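Darko, month five: mostly software, and one bad cable

20/01/2019

The last post ended with the arm bolted to the bench at Prollemside and not moving. It moves now. It does not move well, and most of what I did over the holidays was on a computer at my kitchen table, so this is mainly a post about simulation.

If you are new here, Darko is the name of the project and by now also the name of the arm. It's a secondhand arm that Bartosz Adamczyk and I bought together in September from a lab that was closing. It came with the controller, no gripper, and a binder in which every third page was missing. The plan is to have it pick up ordinary kitchen things and put them on a shelf. I know how modest that sounds. I thought it would take until Christmas.

The cable first. The arm had a fault that showed up as a position error on the fourth joint, only when the elbow was bent past a certain point, and only after it had been on for a while. I replaced the connector. I reflashed the controller. Bartosz took the cover off the elbow and found that the encoder cable had been routed on the wrong side of a standoff, probably years ago, and the insulation was rubbed through in a spot the size of a grain of rice. New cable, routed on the correct side, two zip ties. The error hasn't come back. That was two and a half weeks of evenings.

While we waited for the cable I started on the simulator. Kenza Kabbaj had been telling me to do this since the fall and I had been putting it off, partly out of stubbornness and partly from having tried it once in college and hated it. I am using Tradetti, the small physics package Dulce Montes wrote and keeps on the shared drive at the workshop. It isn't fancy. It loads a description of the arm, steps the physics, and draws the result from wherever you put a camera. Dulce sat with me for one evening and after that I was mostly on my own.

Getting the arm in was easier than I expected. The manufacturer's shells were in the files that came with the controller. The joint limits I had to measure. I did that with a protractor and a lot of jogging, and then typed them in, and got two of them with the wrong sign, so the first time I ran it the arm folded through itself and went under the floor.

The gripper was harder. On the real bench we have a Grumetach two-finger unit, which Mieczysław Bednarek sold me out of his drawer of things he was never going to use. I had no model for it. I didn't feel like drawing the whole linkage, so in the simulator I use a generic two-finger gripper that opens and closes over a similar range. The fingertips are simple blocks. I'll come back to the fingertips.

The object set is a folder of household shapes with a wood texture on most of them. I started with a stack of cubes, got bored with cubes in a day, and went straight to the round, hollow things I care about. They have a rim. A rim is useful, as you can put one finger inside and one outside and squeeze the wall. It is also where everything goes wrong.

The setup in the simulator is a plain table and plain gray walls. I have a script that drops the object at a random place and angle, picks an approach, moves the arm in, closes the fingers, lifts, and writes a line to a file. I ran 711 of those over the break. I would start a batch before bed and read the file with coffee.

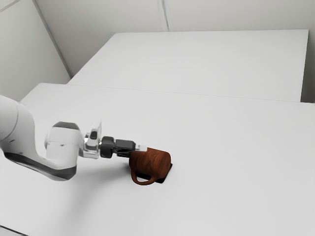

Both from the simulator: at the edge of a tipped mug, and at the rim of a bowl.
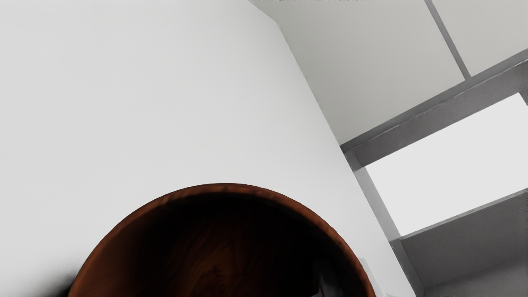 Can you tune a gripper entirely in simulation and skip the bench work?

You can get the approach path and the finger opening close enough, but friction and grip force still have to be set on the real hardware. Plan on doing both, starting with the simulator, where a mistake costs a few seconds.

Back to the log file. The lines I learned the most from were the failures, and I sorted them by hand into groups, which took longer than running them. The biggest group was the object tipping. The finger on the outside comes down a little too far in, lands on the rim instead of past it, and the whole thing rolls over. After that the script carries on as if nothing happened. It closes on air, lifts, and records a height for the object of more or less zero. I had no check for this at all in the first version.

The second group was the object sliding away while the fingers closed. Only one finger makes contact, the other is still on its way, and the first one pushes. On a real table there is more friction than I had put in, so I raised the value until the simulated slide looked like what I got by pushing a cup across the bench with a ruler. I don't claim that is a measurement.

The third group was physics trouble. If the fingers close too fast, the contact solver lets them sink into the wall a bit before it notices, and then it throws the object across the room. Dulce told me to cut the time step to a quarter of what I had. That fixed nearly all of it and made the batches four times slower. I tried halving it instead as a compromise and the flying objects came back, so a quarter it is.

Some changes that came out of all this:

The approach is now in two moves. The arm goes to a point above the rim and stops, then comes down along the axis of the opening. Before, it took a straight line from wherever it was, and with anything lying on its side that meant sweeping a finger through it.

The script checks the tilt of the object after the fingers close. If it has changed by more than 18 degrees since the start, the run is stopped and marked as tipped. I picked 18 by looking at the numbers and seeing a gap there.

The fingers open only as far as they need to, plus 13 millimeters. I had them opening all the way every time, and the outer finger kept hitting the table on low objects.

I also wasted an evening on cameras. I have one fixed view from the side and one that I move in close when I want to see what the fingertips are doing, and for a while the close one was set up with its axes swapped. Everything it showed me leaned at an angle I couldn't account for. I assumed the arm was wrong. I went and rechecked joint limits that were fine. Kenza looked at it over my shoulder for a minute and asked which way was up in the camera frame, and I didn't know.

Now the fingertips. The ones that came on the Grumetach are flat steel with a groove. They're good for holding a rod and bad for holding a cup. I printed a first pair in hard plastic, and they were too slippery. The second pair has a pocket in the face, and I glued in a strip of rubber cut from an old bicycle tube. Those hold. They are also three millimeters thicker than what I have in the simulator, so a path that clears the rim on the screen touches it on the bench. I noticed this by hearing it.

So the to-do list has "make the simulated fingertips match" on it, and the reason it is still there is that I keep changing the real ones. Bartosz thinks I should freeze the design. He is probably right, but I have a roll of softer filament coming and I want to try it first.

On the bench itself there is less to report. With the new cable we homed the arm, ran it slowly through its whole range with one hand on the stop button, and then ran the two-move approach with nothing on the table. It went where I told it to go, off by a few millimeters toward the base. It was off by the same few millimeters each time, and I can correct that with an offset. I would like to find out where it comes from before I paper over it. My guess is the mounting plate. We drilled it by hand and one of the holes had to be opened up with a file.

I then put an actual cup under it and did the approach and the close at a tenth of full speed. It held the cup. I lifted it the width of my hand and put it back down. I did this several more times and dropped it once, onto a folded towel. Dariusz Wieczorek has the bench behind ours and uses the bandsaw most evenings, and the bench shakes when he does, so I don't read too much into the one drop. It might have been the saw. It might have been the rubber coming unglued, since one corner had lifted when I looked afterward.

Costs since the last post: the cable, the zip ties, a tube of contact cement, and the filament. I have spent more on coffee.

A couple of people wrote to ask for the scripts. They are a mess, and the paths in them only make sense on my machine. I will clean them up when the tilt check has been through another batch. The next one is set for 500 runs with the new approach, and I want to compare it with the old log, which I'm keeping in a separate folder this time. In November I overwrote one.

If anyone has a drawing for the Grumetach mounting flange, please write. Mieczysław thought he had it and has been through all his folders. I've measured ours with calipers, but two of the threaded holes are drilled out oversize on my unit, and I'd like to know what they were supposed to be before I order screws.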